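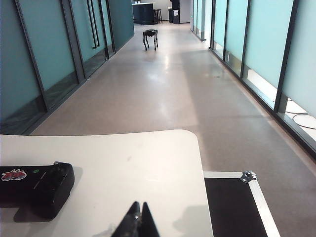
The long hallway, looking toward the bright end.

Hi! I'm Lingyun Li, I run the reading study at Vakelholm, and I need people who like mysteries. Or people who used to like mysteries and fell off. Or people who have a stack of them by the bed and keep watching TV instead (me, most of February).

So what is it? I'm putting together a group of adult readers for a project called Bovow. I want to find out how people keep track of who's who in a long novel when they put it down and come back to it days later. You know that feeling when a cousin walks into chapter nine and you have no idea if you've met him before? I have been a little obsessed with that feeling for years, and now I get to spend my workdays on it.

You'd read one book over 6 weeks. It's a country house mystery called Zesirier, 608 pages, with a very large family in it and two people named Tang who are not related. I won't say more than that. It's a good one! I've read it more times than is good for me and I still like the bit with the boathouse.

What you'd be doing, more or less:

You read at home, whenever you like. No set pace, no set chapters, and please don't race. Each time you stop reading, you write a line or two in a little notebook I give you: what page you're on, and who you think is up to no good. That's the whole diary. Spelling doesn't count, and neither does being wrong.

Once a week you and I talk on the phone. Fifteen minutes, maybe twenty if we get going. I'll ask you who you remember and what you think they want. It isn't a test and there's no score — if you tell me you've forgotten half the family, I'm delighted, because that's the part I'm after.

You come in twice, once at the start to pick up your book and notebook, and once at the end for a longer sit-down chat over coffee and something sweet. Plan on an hour and a half for each visit. We're on one floor, no stairs from the parking lot, and the bus stops right outside.

Who I'm looking for:

You're 18 or over and comfortable reading a novel in English. It doesn't have to be your first language (it isn't mine). You haven't read Zesirier before. If you've started it and quit, write to me anyway and tell me how far you got, there might be a spot for you. I'd love to have slow readers. Last time everybody who signed up was a book-a-weekend type, and they were lovely, but it made for very short diaries.

Large print is available, just say so. Audio I can't do this time around, sorry — page numbers matter too much for the diary. I'm hoping to do a listening version later on.

The pay is $400, half when you pick up the book and half at the last visit. If you have to drop out partway, you keep the first half and the book, no hard feelings. Life happens. Parking is paid for, too.

I have 12 places. If more people write than I have room for, I'll draw names, and I'll let everyone know either way. I can't stand it when you apply for something and then hear nothing.

What I keep: your notebook and my notes from our calls. Your name comes off both before anyone else on the project reads them. You can ask me to throw yours out at any point up to the last visit, and I will.

To sign up, send me a note by 3/8/22 through the contact form on the Vakelholm site and put Bovow in the subject line. Tell me your name, a good time to call, whether you'd like large print, and the last book you didn't finish. That last one is mostly for me, but I do read them all. I'll call you back within a few days to go over the details and answer whatever you want to ask.

And please don't look up the ending!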